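Comedy and Screen Notes, 26th January

Short one this week, I'm writing between two trains. Main thing first.

Herman Lumbantobing is coming back to the stage. Forty minutes of new material, no guests, no band. Pearce Hall, all of August, doors at the usual time. If you only know him from Dotstead, the sitcom where he played the landlord with the bad knee, you are missing the better half of what he does. He was a stand-up for years before anybody gave him a script.

Quick background for the newer readers. Studied accounting. Worked in the billing office of a shipping firm, hated it, started doing open spots on his lunch break at a bar across the street. Then the late night radio show on Radico, two seasons, which is where most of us first heard him. Dotstead came after that. He was only meant to be in the pilot -- they kept him for four years. He left before the last season and the show never really recovered, in my opinion, though I know some of you write in every time I say so.

The new show is called Neltatska. Don't ask me what it means, I asked and he changed the subject. I saw a work in progress version with 40 people in a room over a shop and it is looser than his old stuff. Longer stories. There's one about his aunt's wedding that takes up a good third of the night and I would of happily sat through more of it. The ending isn't there yet, he knows it. 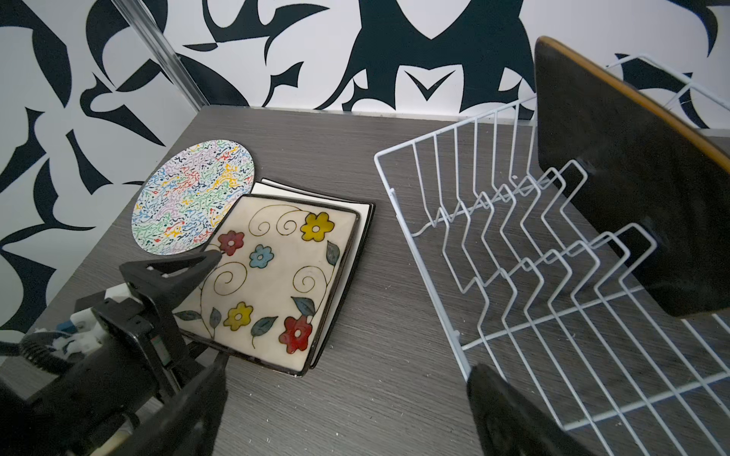
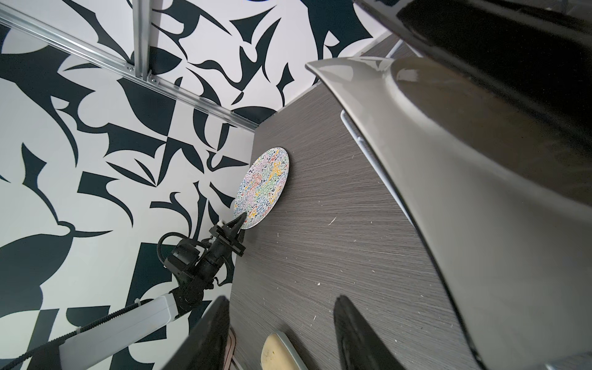
Tickets. Pearce holds 400 and they are keeping the balcony shut for the first week, so go for a later date if you want a choice of seats. Members' code is 2888, type it in before you pick your seat or it won't take. Two per person. Box office says returns go back on sale at noon each day, so keep checking if your night is gone.

He's also doing a book, slim one, out the same month. First printing is 2000 copies. Mostly the old radio monologues typed up, plus a long new piece on getting fired from a cruise ship. I've read the cruise ship piece and it's the best thing in it by a mile. The radio ones need his voice, on paper some of them just sit there.

On the Dotstead reunion rumor -- no. Asked him straight out. He said he'd do it if they shot it in his kitchen and he didn't have to shave. So, no. Two of the old cast are apparently keen and there has been a phone call, but a phone call is a phone call. I'll print it when somebody signs somthing.

Other bits, quickly. The Radico archive is putting the first season of his show back up, an episode at a time, sound cleaned up a little. Start with the third one, the first two are him being nervous. And a correction from last time: the pilot was directed by the same person as the rest of season one, I had that wrong. Thanks to the three of you who wrote in, one of you quite rudely.

Mailbag next issue, the pile is getting silly. Send your favorite Dotstead episode and one line on why, ONE line please. Train's here.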